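Search this site Enter keywords Go

Print this page | E-mail this page

Last updated: Mon 18 December

Speaker notes – what I saw at the Eltik open day

Start with the invitation. Read out the line "the kitchen that clears itself." Wait for the laugh.

Eltik had 39 visitors booked. I was in the second group with Léonie Royer from Plulimia, who buys equipment and is harder to please than I am. Nine minutes per station, then a bell.

Say plainly what the demo was: fruit, one bowl, one arm, a bare wooden table. Good light. No clutter, no dishes, no children. I asked Hervé Bailly if we could swap in fruit from our own bags. He said maybe in March.

Ask the room – how many of you have a kitchen counter like this one?

Next two slides, leave both up a while.

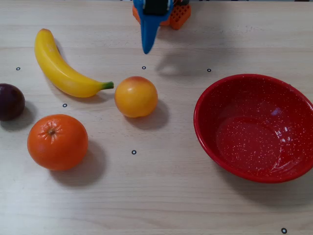

Same table, same red bowl, banana in a different spot.

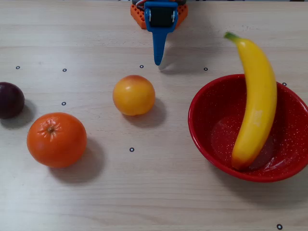
Now the number on their handout: 600 trials. I asked Albane Lemaire how many of those used fruit the arm had never been shown, and she promised to write. No letter yet. Don't be snide about it, she was polite and busy.

Price: skip unless someone asks. They wouldn't give me one either.

Mention Tesent briefly. Their open day was duller, but they let us stay through the failures, and I learned more there.

Then hand over to Faustine for the safety part. Remind her the clicker sticks.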